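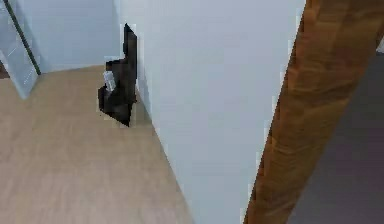 Figure 1. Interior rendering: pale wood floor, white walls, glazed panel at upper left.

Home | Course Outline | Handouts | Reading List | Contact

Handout 6: Acclimating and Installing Wood Flooring
Instructor: Maxine Partington
Updated 29 October 2024

Wood takes in moisture from the air and gives it back. When it takes moisture in, it swells, and when it gives moisture back, it shrinks. Almost all of this movement is across the width of a board. Movement along the length is small enough that we will ignore it in this course. Most floor failures you will be called to look at come from moisture, and most of those could have been caught with a meter before the first board went down.

Moisture content

Moisture content (MC) is the weight of the water in the wood divided by the weight of the same wood when fully dry, given as a percent. The oven-dry method is the reference. Weigh a sample, dry it in an oven until it stops losing weight, and weigh it again.

Worked problem. A sample weighs 403 grams before drying and 389 grams after a short time in the oven. Can we work out the MC from these numbers? No. We have only one reading after drying started, so we do not know that the sample has stopped losing weight. We can say it has lost 14 grams so far. Keep drying and weighing until two readings in a row match, then use the last one as the dry weight.

In the field you will use a pin meter or a pinless meter. Pin meters read between two points and need a correction for species. Pinless meters read an area and are affected by what is under the board, so do not take readings with the board lying on concrete or metal.

Acclimation

Acclimation means bringing the boards to the moisture content they will have in normal use. It is not a fixed number of days. Leaving boxes in a room over a weekend proves nothing if the heat is off. The building should be closed in, wet work such as plaster and paint should be finished and dry, and heating or cooling should be running at the level the owner will live with.

Solid boards should be cross-stacked with spacers so that air reaches all sides. Engineered boards are often kept in their boxes until they are laid. Follow the manufacturer's sheet on this point, as it affects the warranty.

Subfloor checks

Test the subfloor as well as the boards. For a wood subfloor, take readings across every room, with extra ones near outside doors and plumbing walls. Write the readings on a floor plan with the date. For a concrete slab, use the test that the flooring and adhesive makers call for. A slab can look dry on top and still hold a lot of water lower down.

Flatness is a separate check. Use a long straightedge and mark high spots and low spots with different colors of chalk. Sand or grind the high spots first, then fill the low ones.

Expansion space

Leave a gap at every wall and at every fixed object, including columns, door frames, and hearths. The baseboard covers the gap. Nail the baseboard to the wall and never down into the floor. On wide floors the movement adds up from board to board, so a gap that works in a hallway may be too small for a large open room.

Case for discussion

The Lekota house has 800 square feet of solid oak on the main level. It was laid in July, with the windows open and the cooling not yet connected. By the middle of winter there were gaps between most boards. The installer, Jacobus Zwane, had kept no meter readings. The owner wants the gaps filled right away. Be ready to say what you would measure first, and what is likely to happen to filler placed in winter when the humid season comes back.

Terms to know

Cupping: the edges of a board are higher than its center. Usually the bottom is wetter than the top.
Crowning: the center is higher than the edges. Often caused by sanding a cupped floor before it has dried out.
Buckling: the floor lifts off the subfloor.

Read chapter 18 before the next class and bring your meter.

Comments (3)

tmarsh: Is the pin meter correction table going to be on the test or do we get a copy?

M. Partington: You will get a copy.

oakandash: For the case, are we assuming a crawl space or a basement? I don't see it in the handout.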